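Moving the water heater setpoint, and what the meter said

10/4/22

I rent the upper half of a duplex on the edge of Modise, and in May the utility moved everyone on our feeder to time-of-use rates. The peak window runs from late afternoon to mid-evening, when I cook, wash up and shower. My first full bill under the new plan was $149, for one person and a cat, with no air conditioning. I wanted to know where it was going.

The meter has a pulse output, so I put a small counter on it (an Imeo logger, secondhand, no display) and let it run for a full billing cycle. The logger writes one row per interval with a cumulative total. Subtracting neighboring rows gives consumption per interval, and sorting those from high to low gives a load curve. The top of the curve had a flat shelf at one level. A flat shelf means a resistive load switching on and off at fixed power, and the only things of that size in the apartment are the range and the water heater. The range has a paper log on the fridge now. The water heater was the rest.

It is a tank model with two elements that never run together. The upper one gets priority when the top of the tank is cold, the lower one does the rest. Standby loss depends on the difference between tank temperature and room temperature, so a lower setpoint saves a little all day. Draw is the larger part. Most of my draw was dishes, which I had been doing by hand under a running tap right after dinner, in the middle of peak.

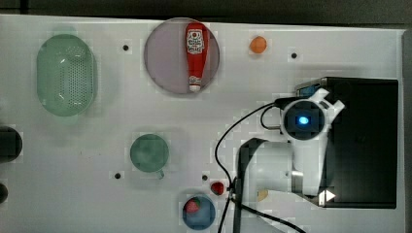 Votirden left a comment on the earlier post saying the setpoint is the wrong thing to touch, that a tank kept too cool is a health risk, and that a timer on the lower element would get most of the savings with the temperature left alone. Also that I should check the anode while the power is off.

I agree with the first part and have put the setpoint back where it was. The timer is more work than it sounds. On this heater the lower element is fed through the upper thermostat, so there is no clean way to interrupt it without rewiring inside the access panel, and the landlord would have to approve that. What I can switch is the whole unit, at a timer box ahead of it. The landlord's electrician fitted one and I paid for the part. It is an Adau mechanical timer with trip pins on the dial, rated well above the heater's current. It loses its place in a power cut – the dial stops, and after that it is late by the length of the outage until somebody turns it forward by hand. We have had two outages so far.

The heater is now off through the whole peak window. The tank is at full temperature when the window opens and coasts through it. With one shower and no running tap, the water is still hot enough at the end.
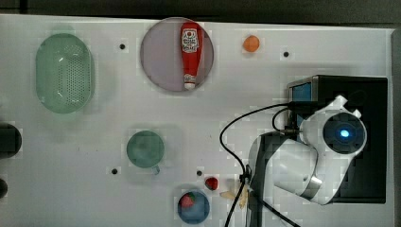 Recovery after the window is a single long run of the lower element, and it shows up in the log as one wide block where there used to be a scatter of narrow ones. Total energy per day is nearly unchanged, as expected. Heating the same water later costs the same number of kilowatt-hours. Only the rate differs.

Dishes moved too. I scrape and stack them in the evening and wash after the window closes, in a filled basin. The basin matters more than the hour. A running tap at my sink empties a large part of the tank in one session, and I had never measured it before.
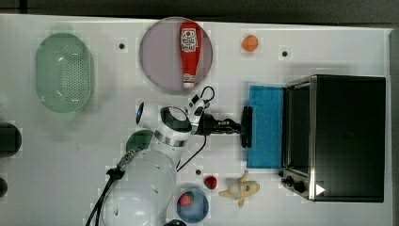
The logger file for the first cycle has 2,355 rows. A few were bad, all of them after a restart, where the counter went back to zero and the subtraction gave a large negative number. I dropped those rows and did not try to interpolate. If you do the same job in a spreadsheet, put the check for negative values in its own column so you can see which rows were removed.

Still open: the anode, which I have not looked at (the hex head is under a foam plug and I don't own the right socket), and the refrigerator, which has a defrost cycle that lands inside the peak window on most days. The defrost timer is behind the kick plate. I will post the curve for the second cycle once the bill for it arrives.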